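Demonstrators wanted – shelf and tabletop tasks, Cescombe
Jututeck, posted January 2018

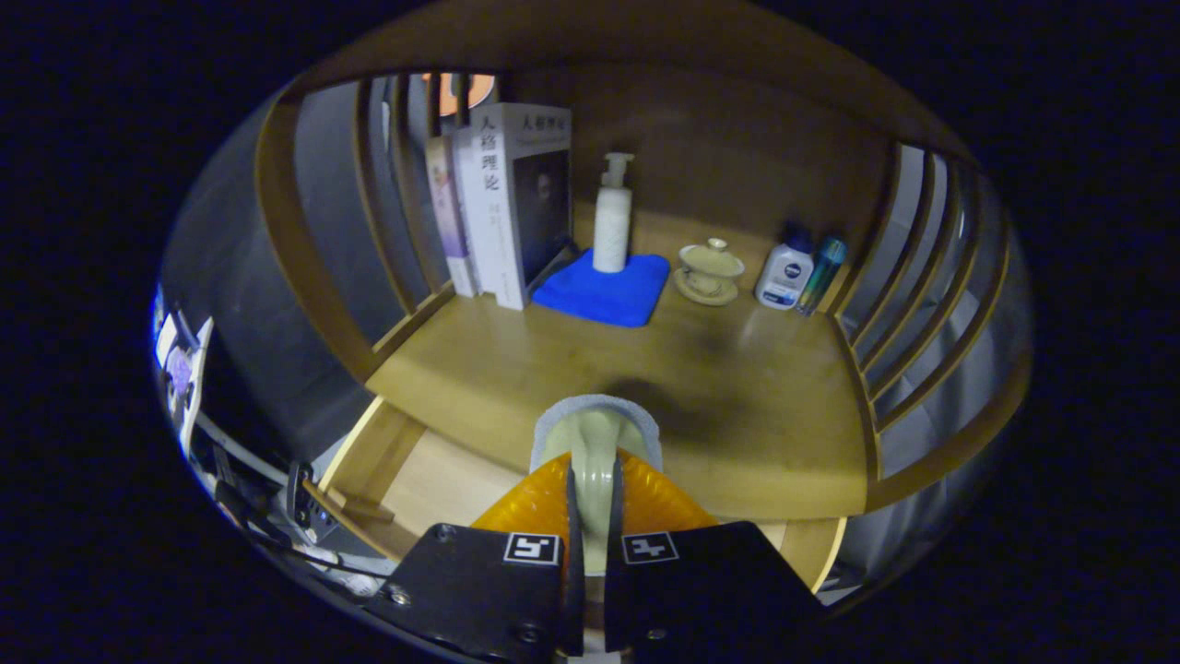
What you'd be doing
Holding a gripper tool and showing it everyday jobs. Books, bottles, a cup and saucer, a folded cloth. Pick up, move, put back, reset the shelf, go again. Slow and steady beats fast. Some days on the remote control rig insted, we train you on both.

Project is called Sivska. 1,289 demos in so far, need a lot more before July.

Hours
4 hour shifts, mornings or afternoons, 5 places open. Breaks are paid. Minimum commitment 14 shifts – please dont apply if you can't do that.

You need
Two working hands, OK standing for a while, patience with repeats. Left-handers very welcome, we're short. No coding, no robot experience.

Nice to have
Any teleop or gaming controller time. Reading basic Chinese helps with some of the book tasks, not required.

To apply
Short note to the Eren desk at Jututeck, say which shifts you want and when you can start. No resume needed. Trial session first, paid same rate.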